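Qusai Khoury has moved house four times and regrets only the sofas. He now writes the letters page for Kornlow, a small magazine for people who rent, and says his readers have one subject.

"Deposits," he says. "I had a man write 2000 words on a carpet stain. It was very good. I cried at the end."

We meet at four in the Gambridge tea rooms, where he orders toast and sends it back for being too keen. He began answering letters after a row with his own landlord over a missing bath plug, for which he was charged 100 pounds. He paid it. He has bought cheap bath plugs ever since, the way other men buy wine.

What do people get wrong when they move in? "They're polite. They walk round the flat saying how lovely the light is. Open the cupboards! Run the taps! You can be charming later, when the boiler goes."

He is gentler about flatmates, having shared with 2 of them in a place above the old Tromevus shoe shop. One never washed up. The other washed up at night — loudly, and with feeling.

14 shares
2 comments
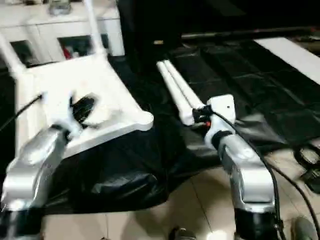 HOME & RENTING

Furniture is where Khoury loses patience. "Furnished means anything. I've seen it mean a bed and a lamp. I've seen it mean a plastic chair."

Would he ever buy? He looks at me with real pity, and asks whether I've finished with the jam.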